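Hedberg Releases Stasa 7 Motion Software for Two-Arm Workcells

New version plans from wrist and overhead cameras together and handles close-range views with little visual detail

Hedberg today announced the release of Stasa 7, the latest version of its planning and perception software for robot arms that share a table. The update is available now to all current license holders.

Stasa 7 combines wrist camera and fixed camera input in a single planning loop. Earlier versions switched between the two sources, which could stall an arm when the wrist camera came close to a plain surface and had no edges or corners to track.
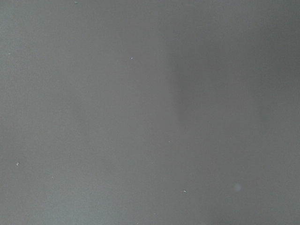
The new release scores each camera view for usable detail 10 times per second. When a view scores low, the planner leans on the fixed camera and the arm's joint readings until the score recovers. Operators can set the threshold themselves or keep the default.

"A blank view used to be treated as a fault," said Samah Erraji, head of perception at Hedberg. "Now it is one more reading, and the planner decides how much weight to give it."

Stasa 7 also changes how the work area is divided between arms. Each arm reserves the space it needs for its next move and releases it when the move ends. Replanning after a change on the table now has a limit of 200 milliseconds, after which the arm holds its position.

Hedberg developed the release with Kravets, an integrator that builds tabletop cells for kitchen and lab tasks. Mixed tables, with bowls, a cutting board and glassware within reach of the arms, were a main focus of the work.

"Our customers move things between runs," said Bijan Kiani, engineering manager at Kravets. "We wanted to stop editing the cell file each time a rack or a tray shifted."

The software ships with 660 recorded test cases, which customers can replay against their own settings before updating a live cell. 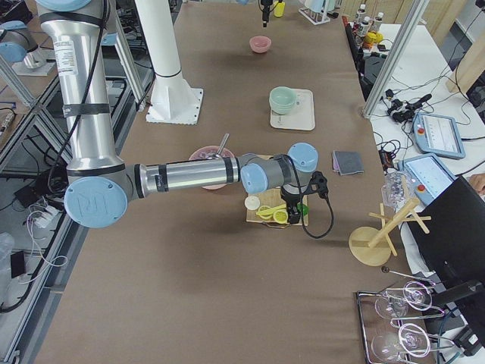 Availability

Stasa 7 is a free update for customers with a support plan. Cell files from Stasa 6 open without conversion. Support for Stasa 5 ends in January.

Media contact: Yasmine Benmoussa, Hedberg press office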